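Imke Steinbach was halfway through a racquet when I turned up at Testa, so I stood there holding two flat whites until she ran out of string to pull. She's had the shop for 15 years, and before that she strung at her kitchen table for half the players at the Bandusa courts.

"Put it anywhere that isn't the bench," she said, meaning the coffee.

I'd come to talk about stringing, which I've paid for my whole life and never understood. I play twice a week, badly, and I'd always just asked for "the same as last time". Imke says most people do, and that most of them have no idea what last time was either.
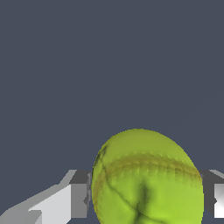 How often should a club player get a restring?

"As many times a year as you play in a week is the old rule," she told me. "So twice for you. If you're using a stiff polyester, go sooner, even if nothing's broken. It goes dead and your elbow gets the news first."

I hadn't had mine done since May. I kept that to myself for a good ten minutes - then she picked up my racquet, pushed the strings sideways with her thumb and watched them stay there. "Oh dear," she said, quite kindly.

We got onto tension after that. Everybody wants to talk about tension! People come in quoting numbers they've heard on the telly, and she'll often talk them down a couple of kilos. Looser strings give you a bit more depth and are easier on the arm, and a lot of players who think they need control are really just hitting late. 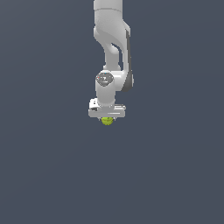
Katsuhiko Ogura, waiting at the counter with a bag over each shoulder, wasn't having that. He said he'd tried dropping his tension once and spent the whole summer apologising to the people on the next court.

"You tried it for one set," Imke said, without looking up.

She did more than 500 racquets last year, nearly all of them on a machine she bought second-hand from a bloke called Kaneko. The knots are still her favourite part. She learned them by tying and cutting off the same one all evening, and her first paid job took her most of a night because she'd missed a hole near the throat and had to pull out the lot.

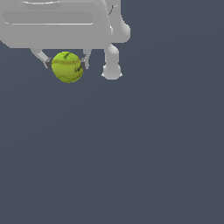 These days a plain job is done before your coffee's cold, unless it's an old frame with cracked grommets, and then she'll ring you before she touches it. She won't string a cracked frame at all. A few customers have gone off in a huff over that and she doesn't mind.

I asked what she plays with herself. Natural gut in the mains, something cheap and slick in the crosses, and the grip two sizes smaller than the charts would give her. "My hands are big but I hate a fat handle," she said. "Try things. It's only string." 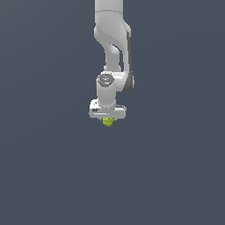

## What I went home with

A soft multifilament, a bit looser than before, and a sticker inside the throat with the date and tension written on it so I can stop saying "same as last time". She also told me not to leave the racquet in a hot car, which I do all the time.

I played on it the next morning and hit the first seven balls long. By the second set I'd settled down, and my elbow felt pretty good. I've booked in again for winter.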